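Search reviews, kits, parts...
Home | Reviews | Grippers | Sensors | Forum

Zillier hand-held gripper kit: a month of collecting clothes demos

14 comments | Share

I finally wore out my excuses and bought the Zillier kit in January, mostly so I could stop teleoperating our arm for every single demo (my shoulders thank me). If you haven't used one of these, you just hold the gripper and do the task yourself, and the wide camera on it records what the fingers see. Then you train on that. So much faster than a leader arm, and way more fun!

The good stuff first. It took me 8 minutes to calibrate out of the box, and the finger markers get picked up even in pretty bad light. I've saved 3508 episodes so far, nearly all of them clothes on hangers, and had to throw out 266. Most of those were my own fault – I kept starting before the beep. The squeeze action is smooth and I can do a long session without my hand cramping, which I really can't say for the Closard one I had before.

Now the gripes. Corduroy is great because the ridges give the fingers something to bite, but thin shirts slide right out unless you grab a good bunch. The Rusu export software is slow, like go-make-lunch slow, and it names every session "untitled" until you go in and fix it. The manual also skips two-person sessions completely. You have to sync the clocks on both units before you start, and I lost 162 episodes finding that out.

One tip: switch up your fabrics and your hanger positions early. My first policy only knew one shirt in one spot on the rail and went to pieces when I slid it over a few inches. I also tried the Skolik soft pads for a weekend and went back to the stock ones, they grab lint like crazy.

Would I buy it again? Yes, and I'm pricing a second one now. Four stars, and I'd go higher if they fixed the export.

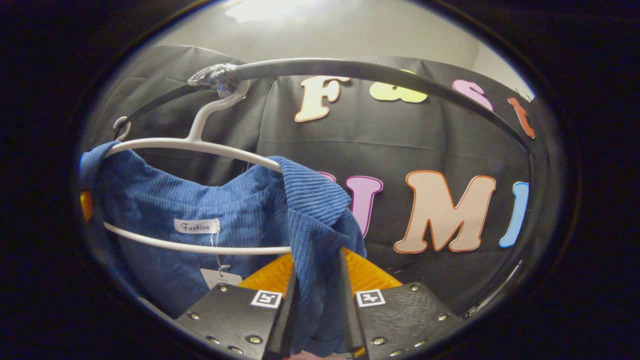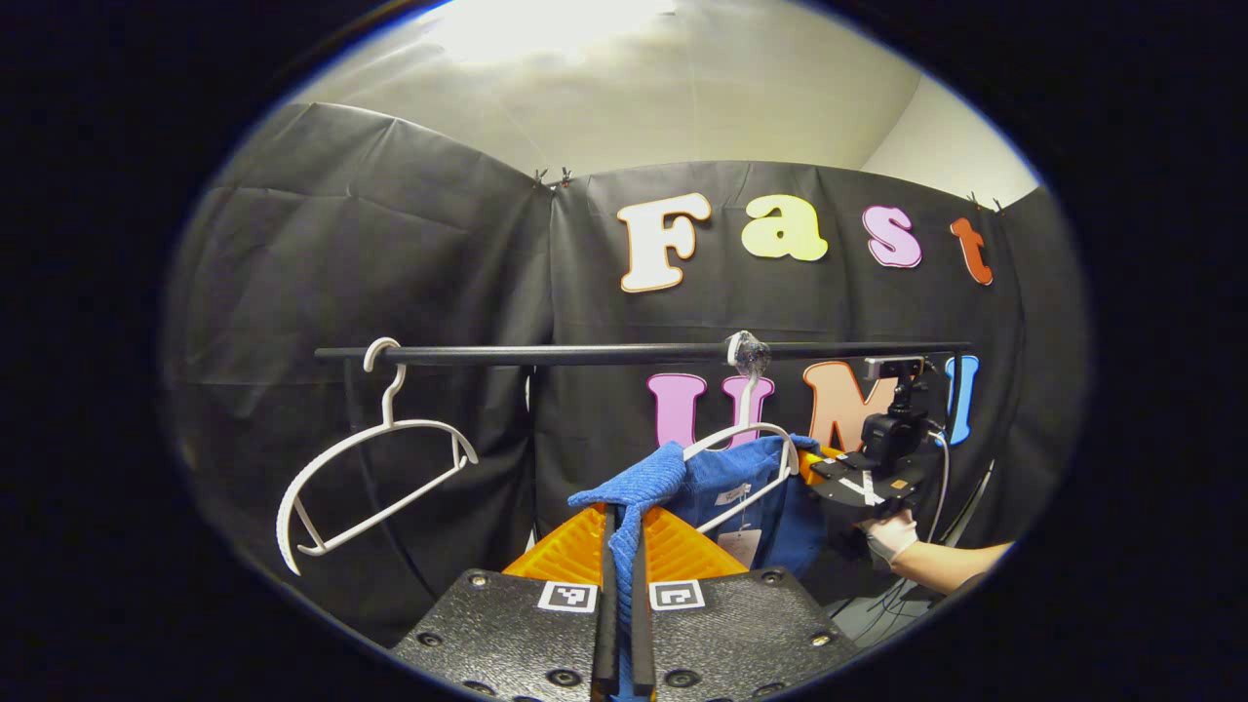

Blue garment on a white hanger, price tag still on, both times.

Was this review helpful? 37 likes | 14 comments | Share
Older reviews | Newer reviews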